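Textiles for Non-Weavers
Handout 3: Edges, Fringe and Fraying
Instructor: Noel Mercado

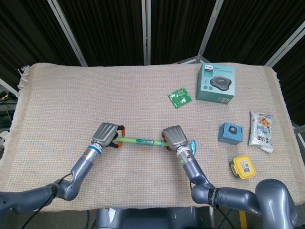
A woven cloth is a polite agreement between two sets of threads. The warp runs lengthwise and stays under tension on the loom. The weft goes back and forth across it and, on its return trips, makes the selvage, the one edge that looks after itself. Every other edge starts coming apart as soon as you cut it.

Fringe is what we call fraying when we meant it. To make one, pull out the weft threads along a cut edge until you have the depth you want, then stop. Stopping is the hard part. A line of stitching set in beforehand will do it for you.

Terms to know: warp, weft, selvage, hem, overcast stitch, thread count. The last is warp plus weft threads per square inch, and you will find that sellers of bed sheets have their own arithmetic.

For next time: cut a square from an old dish towel, fringe one side, hem the opposite side, and leave the other two alone. Wash it. Bring whatever survives – the lint counts – and be ready to talk for 3 minutes. The July section did this with silk and regretted it.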